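3.2 Edge definition in printed leaflets

Legibility complaints at the Padis depot were first logged in February, after the timetable leaflets were moved from offset to short-run digital printing. We took 765 leaflets from the racks and graded each for edge definition on diagonal rules and on the strokes of the smaller numerals. Grading was done by two readers working apart, at a fixed distance and under the same lamp. Where the two grades differed by more than one step the leaflet was read again.

Diagonals gave the most trouble. A slanting boundary between a dark area and a white one may be rendered as a run of small steps, and readers tend to take these for wear or dirt.

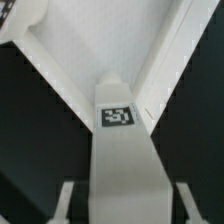 Figure 3. Stepped boundaries between dark and white areas along diagonal edges.

Abrehet Woldemariam objected, when the grades were circulated, that stepping on its own had never stopped a passenger finding a departure time, and that paper colour ought to have been graded first. We accept the second point. Paper colour was recorded for only 20 of the leaflets - too few to be of use - and is left out of the model.

Grades were then set against the age of the reader, as given on the Carrilho survey form. Forms with no age entered were dropped before fitting.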